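NOTA DE PRENSA. Para difusión inmediata

Surko pone a punto en Jesenis su célula de dos brazos para flor artificial

Junio. Surko ha terminado la revisión de la célula Hitum, dos brazos enfrentados sobre mesa blanca, tallos y hojas sueltas. Cambio de dedos en las pinzas, recalibrado de las cámaras de muñeca, repaso de cableado. Todo en planta, sin desmontar la mesa.
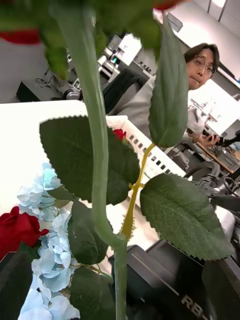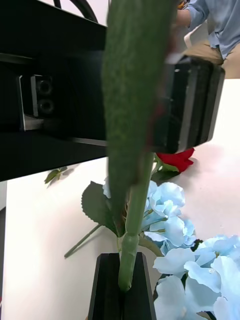
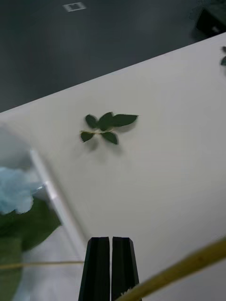 Hortensia azul y hojas verdes, material de trabajo de la célula.

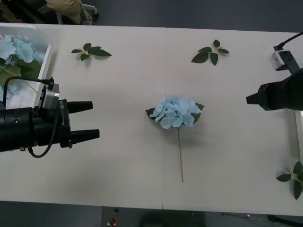

La calibración se repite cada 50 horas de marcha. Antes eran 284, demasiado. «Con tallos finos un milímetro se nota enseguida», explica Krisztina Fekete, responsable de mantenimiento. Los dedos se limpian en seco, nada de disolvente. Holgura de cada pinza, apuntada en la hoja de turno.

Del cableado se a encargado Hafþór Kirkegaard: bucles más largos en las cámaras, bridas nuevas, conectores etiquetados. El juego de recambio lo suministra Borkowska, referencia 1707, y queda en almacén un segundo juego completo.

Próxima parada: alrededor de 886 horas de marcha, con engrase y revision de las dos muñecas.

Contacto de prensa: Surko, oficina de Jesenis, mañanas hasta las 14:00. Fichas de mantenimiento disponibles bajo petición.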